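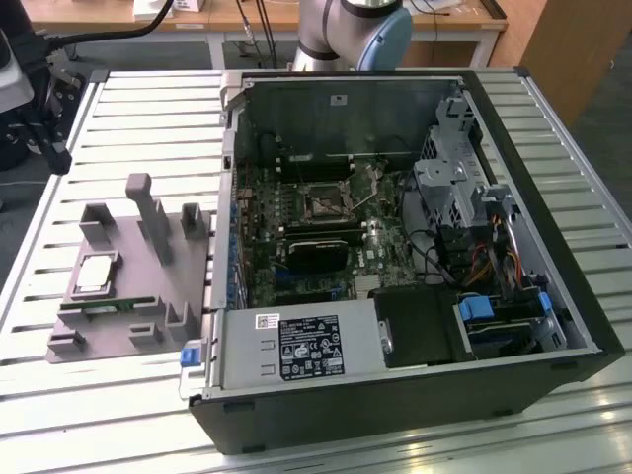 Hunon software, interim progress report
Prepared for Lastex by Maya Moussa
August 14, 2022

Summary

The perception and planning parts of the second work package are finished and in daily use on the computer assembly cell. The insertion controller for memory is working in the lab but does not yet meet the target in the agreement. Fault recovery is behind schedule. We are not asking for a change to the budget.

Perception

The part detector now returns a pose for the processor and the memory stick in the fixture, and a separate model finds the socket, the load lever and the memory slots on the board. Both were trained on 2,744 labeled images, most of them taken with the case on its side and the panel off. The hardest item has been the load lever. It is thin, it reflects the overhead lights, and its angle changes from one trial to the next. Joelle Hamdan replaced the single keypoint at the tip with a line fit along the whole lever, and the planner now gets a usable angle in nearly all trials.

Cables are still a weak point. The model marks them as a keep-out region but has no idea which way they will move if touched. For now we pad the region and accept that some approach paths are rejected that would have been fine.

Planning

Both arms are planned together in one scene. The earlier version planned one arm, froze it, and then planned the other, and it often left the second arm with no way in over the drive cage. The joint planner takes roughly 4 seconds per move on the cell computer. Most of that is collision checking against the case walls, and we expect to bring it down by caching the case model between moves.

Control

Processor placement uses a position move followed by a light downward search. Memory insertion uses force control with a small tilt, one end first. We ran 163 memory insertions with the current controller. In 19 of them the stick stopped short and the controller reported success anyway. The force profile for a half-seated stick looks very close to the one for a full seat, so we are adding a height check after release. The code is written and is being tested against recorded data.

Tooling

The logging tool from Chamoun has been dropped in favor of our own. It could not keep the force data and the camera data on the same clock. Old logs have been converted, and the replay viewer opens both formats.

Delays and risks

Recovery from a dropped part was due with this report. The detector can tell that a part has left the gripper, but the planner has no safe retrieval move inside the case. We propose to limit this item to drops on the table and stop for an operator in all other cases. We would like your agreement to that before work continues.

The move to the Monetti site depends on their network access, which has been requested and not yet granted.

Next period

Height check on the cell, case model caching, table-only recovery, and a repeat of the memory trials. The final report is due in December.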